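About Rirstead Count Watch

We read election results slowly. Most people see a winner declared and move on. We ask for the tally sheets, add them up ourselves, and publish what we find, including the dull cases where the numbers match.

Rirstead began after a council race in Plullomley was decided by 28 votes while 534 mail ballots sat in the "under review" column. We were told the review was routine. Maybe it was. The paperwork took until September to reach us.

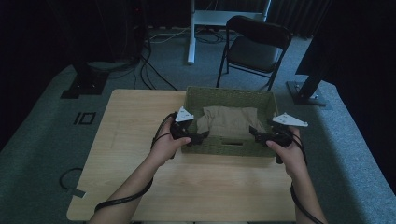
Since then we have checked returns from 242 precincts. We take no money from parties or candidates, and you shouldn't take our word for that either. Our donor list is posted in full, down to gifts under $200.

We don't endorse anyone, and we don't call a miscount fraud without proof. Claims of a "landslide mandate" get the same treatment.

Send records or corrections to the Rirstead office in Plullomley.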